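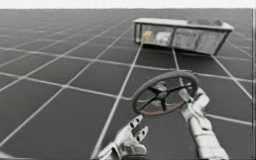

Home | Projects | Minutes | Contact

10/20/19
Posted by the Rundley Project Office

MINUTES — SIMULATION WORKING GROUP

The minutes of the previous meeting were approved without change.

Item 1. Steering wheel task. The group reviewed the simulated trials, in which the right hand grips the wheel and the left begins open and clear of the rim. The Eltora policy was trained on 2,000 episodes. In 30 test runs it dropped the wheel 9 times. Members noted that most drops came during the handover — the left hand closed too early.

Item 2. Method. It was agreed to add a 2-second hold before the handover and to repeat the test with the same settings.

Item 3. Sestthorpe site. Access to the Chornovol server remains open. Deferred to November.

The meeting was adjourned.

Last updated: same day, draft for approval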